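手持夹爪两版指套对比，附控制器的一点记录

上个月把手持夹爪的指套换了一轮，十月里断断续续测完，结果先记在这里，数据表之后再整理。

参与对比的是两版指套，内部代号 Ekon 和 Erker。Ekon 是旧版，实心垫加一层薄橡胶，刚度高，开合行程短。Erker 是新版，指身改成斜向肋条结构，受力时肋条向外让，内侧的接触条顺着物体表面弯过去。两版共用同一套滑轨和同一个扳机，相机安装位也没有动，所以采到的画面视角可以直接对齐。

先说重量。Erker 整套 383 克，比 Ekon 重，多出来的部分主要在连接板。拿在手里连续采一个小时，手腕的负担能感觉到，但还没到需要改配重的程度。Sille Thygesen 试过之后建议把扳机弹簧换软一号，我换了，开合的手感确实线性一些，代价是完全松开时回弹变慢，快速放置的动作里偶尔会拖一下。

测试方法很简单：同一张桌子，同一批日用品，交替使用两版指套，每次抓取包括接近、夹紧、提起、平移、放下五个阶段。有效记录一共 177 条，六条因为时间戳跳变作废。作废的全部出在控制器这一侧，跟指套无关，后面再说。

方盒类物体上两版差别不大。Ekon 的接触面平，夹盒子反而更稳，提起时转角小。Erker 夹薄盒子时，指尖会先碰到、再往里贴，中间有一小段位移，做位姿标注时要留意这一段。圆柱类物体正相反，Ekon 只有一条线接触，瓶子容易绕竖轴转，标签朝向在提起前后常常对不上。Erker 的接触条能包住一部分侧面，转动明显减少。

软塑料瓶是我比较关心的一类。瓶壁薄，夹紧力稍大就变形，变形之后瓶盖的位置也跟着偏，下游如果接拧盖任务，误差会一路传过去。Erker 在这里的好处是力的上升比较缓，人手扣扳机有余量。坏处是看画面很难判断夹紧到什么程度，肋条的形变和瓶身的形变混在一起，得靠开度读数来区分。

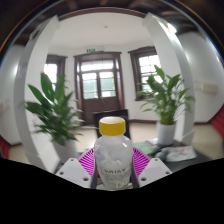

Erker 指套，黄盖半透明塑料瓶。

半透明材质对分割也不友好。瓶身背后如果是深色平面，轮廓还算清楚；换成浅色地板，肩部以下的边缘就开始丢。窗户在正前方时，自动曝光会在高光和桌面之间来回找，我后来把曝光锁定，暗部靠后期提。指套的洋红色倒是省事，跟大多数背景都拉得开，做掩膜时用颜色阈值就能先粗分一遍。

再说控制器。时间戳跳变的原因查到一半：开度编码器和相机各走各的时钟，主机负载高时对齐线程会漏一拍，之后再补回来，表现为一次突跳。Zuleica Assunção 的做法是在固件里直接打硬件时间戳，主机只管收，不做重排。我照着改了一版，空载下没有再出现，满载还没跑够时长。

目前的安排是：圆柱和软瓶统一用 Erker，盒类继续用 Ekon，换指套后重新标一次零位。接触条的磨损暂时没有数据，边缘有一点起毛，等下一批采完拆下来量厚度。满载测试的日志也放到那时候一起贴。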